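Siveck Home Pages > Workshop and Garage > Storage > Setting up slotted-post shelves

Print this page | E-mail this page

Setting Up Slotted-Post Shelves for a Small Workshop

This type of shelving goes together without welding or special tools, and you can change it later when your needs change. The instructions cover one bay with four posts. If you are building a longer run, finish one bay completely before you start the next.

What you need

Four slotted posts, the shelves, the bolts and nuts that came with them, a wrench to fit, a rubber mallet, a level, and a tape measure. Get two wall brackets if the unit will stand taller than your shoulder. Buy extra bolts. I used Distent posts for mine, but the steps are the same for most makes.

Check the floor

Put the level on the floor where the unit will stand and turn it both ways. Garage floors often slope toward the door. Mark the low corner with chalk. You will shim it at the end.

Measure from the wall as well. Leave a gap of 2 inches behind the posts so you can get a hand in to tighten things – you will be glad of it when a nut drops.

Decide the shelf heights

Lay out what you plan to store before you bolt anything. Measure the tallest item for each shelf and add a few inches so you can lift it out. Heavy things go on the bottom two shelves. Things you use every day go between your waist and your eyes. Whatever is left goes on top.

Count the holes from the foot of each post and mark the right hole with tape. Do this on all four posts while they lie side by side on the floor. Most crooked shelves come from a miscounted hole.

Bolt the frame

1. Lay two posts on the floor and join them with the bottom shelf, bolts finger tight.
2. Do the same with the top shelf.
3. Add the other two posts, then stand the unit up. Get help if it is a tall one.
4. Fit the middle shelves.
5. Check that the corners are square, tap them with the mallet where needed, and tighten everything from the bottom up.
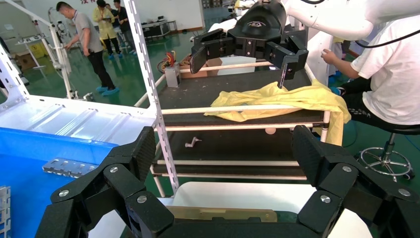 Shelves on a round-bar frame, with a yellow cloth on the top one.

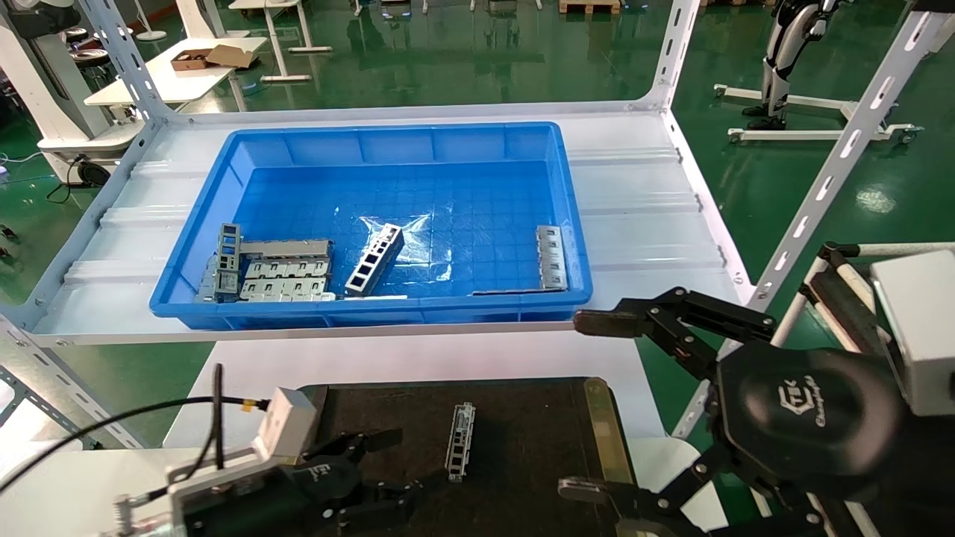
Fix it to the wall

Use the brackets near the top, one at each side, and screw into studs. On masonry, use plugs rated for the weight. Shim the low corner first, or the brackets will pull the frame out of line.

Load limits

The limit printed on the box is for weight spread evenly. My unit is rated at 800 pounds in all, and I keep well under that. A single heavy item in the middle of a shelf will bend it long before you reach the total. Put it over a post, or lay a board under it.

Kerttu Savolainen wrote to ask if the bolts need to be checked again. Yes. Go around with the wrench after 35 days of use, then once a year. I do mine in June.

Questions about this page: use the contact form | Copyright Siveck Home Pages | Back to top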